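Project Report: Left Hand Grip Fault on the Parngate Bench Robot

1. What happened
On 12th February the left hand stopped releasing on command during a sorting run. The controller reported the hand as open while the fingers were still closed. The arm then moved on to the next position with the object in its grip and hit the table edge. The operator pressed the stop button. There was no injury and no damage to the arm.

2. Cause
We first suspected the Cludeline finger driver and swapped it, which made no difference. The logs showed that the release command went out and was dropped whenever the wrist was turning at the same time. Both messages shared one queue, and the queue had a timeout of 400 ms. A slow wrist move pushed the release past the limit. The hand status came from the last command sent, so the software never noticed.

3. Changes
We raised the timeout to 800 ms and gave the hand its own queue. Status is now read from the finger encoders. If the reading and the command disagree, the arm holds still and an alarm sounds.

4. Retest
We repeated the task with mixed objects, both soft and rigid, including a towel mitt, a slide sandal and a rubber chicken. Each hand was also tested with something in its grip.

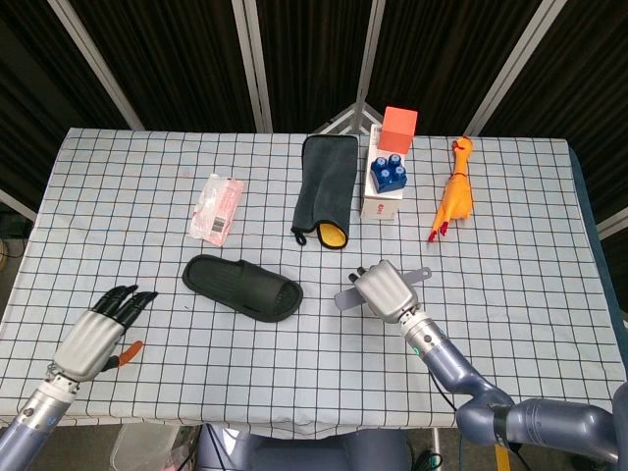

Pfister commented on the draft that a longer timeout only hides the delay, and that the wrist code should be fixed before anyone works within reach of the arms. We agree. The wrist code is still open and is listed under remaining work, along with a written restart procedure.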